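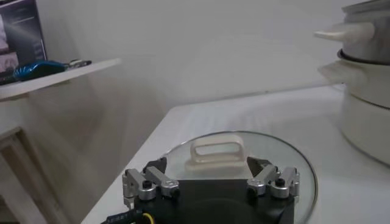
Darkutwood asked whether the kitchen extract at Drornard had ever met the design airflow, given that the odor complaints from the second floor began in February and have continued since the filters were changed.

Oksanen replied that the fan had been commissioned before the duct was rerouted above the corridor. No reading has been taken on the new run. The commissioning sheet in the building manual therefore describes a layout that no longer exists.

**Minutes, building services meeting, Mon 7 May**

**1. Previous minutes**

Accepted with one correction. Item 5 should read "supply damper," not "smoke damper."

**2. Kitchen extract**

2.1 Oksanen will measure airflow at the hood and at the roof outlet, with the corridor doors open and then closed. Readings to be issued with the instrument calibration certificate.

2.2 The Lular controller is set to run on for 14 minutes after the hood switch is turned off. Darkutwood requested 60. Oksanen objected on grounds of heat loss in winter. Left at the present setting until the readings are available.

2.3 The access panel above the dishwasher cannot be opened fully. A conduit crosses it. Electrical contractor to reroute.

2.4 Grease was found in the horizontal section between the first and second bends. Cleaning to be priced separately from the filter contract.

**Action:** Oksanen (2.1, 2.4); Drornard management (2.3).

**3. Make-up air**

Three of the four transfer grilles on the corridor side are painted shut. Drornard management to replace them with the same size. The undercut on the kitchen door was discussed and not pursued.

**4. Controls**

The Lular display shows a filter warning that does not clear after reset. Oksanen to check the pressure switch tubing before ordering a new board. The fault log will be exported first.

**5. Any other business**

Roof access keys have been moved to the plant room cabinet. The sign-out sheet remains at reception.

Next meeting to be arranged on receipt of the airflow readings.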